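Clubs & Gatherings | Home and Smallholding

December
By Sigita Rätsep

Kodness home skills group opens its cheese and curing room

After two winters of making do with borrowed fridges and a very patient chapel kitchen, the Kodness Home Skills Circle has a cool room of its own. It opened this month behind the old Obradović feed store on Mill Lane, and if you keep a goat, share a pig with the neighbours or have simply always wanted to make a proper hard cheese, this is very good news indeed!

The room is small. It was the feed store's egg room once, which is a stroke of luck, as the walls are thick, the one window faces north and the floor already slopes to a drain. Members have limewashed it, hung slatted shelves along both long walls and fitted a steel rail at the far end for hams and bacon. There is a sink with a knee-operated tap (you will be glad of it the first time you have both hands in brine) and a small chiller unit that keeps the place steady through warm spells. The cheese side and the meat side are divided by a door, so the moulds that make a good rind don't go wandering over to somebody's salami.

The circle has been meeting for years to swap seeds, starters and know-how, and its bread and preserves evenings have always been full. Cheese was harder. You can make a soft curd in any kitchen and eat it the next day, but a hard cheese wants months of cool, damp quiet, and very few of us have a cellar. People were keeping wheels in wine fridges, in garages, in the cupboard under the stairs. One of mine spent a summer in a disused chest freezer with a bowl of water, and I would not recommend the result to anyone.

Tekle Jemal, who keeps a few dairy goats up at Jerko, first suggested the egg room at last year's harvest supper. He had gone in to buy layers' pellets, felt how cold it was and come straight out again to fetch a thermometer. "I left it on the shelf and kept going back to read it," he told me. "It hardly moved. I thought, well, that's a cheese room with some old egg trays in it."

The Obradović family, who still own the building, have let it to the circle for £50 a month, and the first year is already covered. The autumn plant and produce sale did most of that, bringing in £745, a record for us by a long way. If you bought a quince tree, a jar of piccalilli or one of those enormous squashes, thank you! A good chunk of it is now holding up shelves.

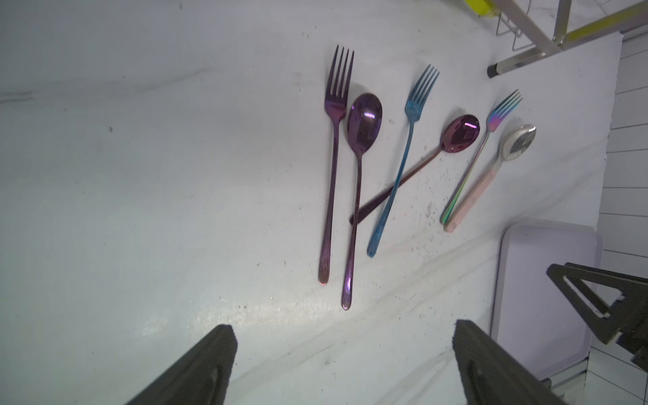 Shelf space is let by the half metre, and members can book from one month to twelve. Everything that goes in needs a label with your name, what it is, the date it was made and the milk used. Pasteurised and raw milk cheeses have separate shelves. There is a turning rota for the young cheeses, so if you are away for a week someone will flip and wipe yours while you do the same for them another time. I signed up for the evening slot and I have to say it is a lovely way to end the day, just you and the shelves and that smell, somewhere between mushrooms and warm butter.

The curing side works a little differently. Every piece is weighed on the way in and again on the day it comes out, and the weights go in the red book by the door. Please use the book, even if you keep your own notes at home. Anyone wanting to hang meat has to come to an induction first, and that goes for old hands as well. It takes an hour, covers salt, weights and cleaning down, and Tekle brings coffee.

The first things are already in. There is a row of small goat's milk tommes from Jerko, a washed curd cheese made jointly by the Drirkus road households, and two sides of bacon belonging to a pair of brothers who have asked me not to say how much black treacle went into the cure. (A lot.) There is also a cloth-bound cheddar which its maker says will not be touched until next December, and I admire that kind of self-control more than I can say.

Classes start in the new year. The first is a beginners' hard cheese day, starting at 10am in the chapel kitchen, with the finished wheels carried across the lane to the new room at the end of the afternoon. You will need an apron, a clean tea towel, a large pan with a lid and your own lunch. Milk, rennet and cultures are included in the fee, and there are moulds and presses to share. After that come a day on bacon and dry cures, then an evening on rinds, where we will talk through what each colour of mould is telling you and when to reach for the brine cloth. Bring your failures to that one! They are far more useful than the pretty ones, and I will be bringing mine.

We are also trying a milk share. Three of our members have more goat's milk than they can use from spring onwards, and plenty of others have none at all, so there will be a sheet on the noticeboard where you can put down what you have or what you want. It is for swapping among members only. Nothing made in the room is for sale, and that includes to friends of friends, as the place is not set up or registered for it. If you hope to sell cheese one day, have a word with Tekle, who went through the whole business of getting his own dairy approved and is generous with what he learnt.

There are still a few jobs to finish. The outside step needs a handrail before the frosts get serious, the second humidity gauge reads lower than the first and we haven't worked out which of them to believe, and we could do with more shelf boards. Untreated spruce or ash is best, planed and at least as long as your arm. If you have some spare, leave it in the porch with a note on it saying what wood it is.

The room is open to members from 7am until 9pm, and the key is in the usual place. If you aren't a member yet, come along to the January gathering in the chapel hall and have a look round afterwards. Wear something warm. There will be soup first, a seed swap table as always, and Tekle has promised to cut the first of the Jerko tommes, ready or not.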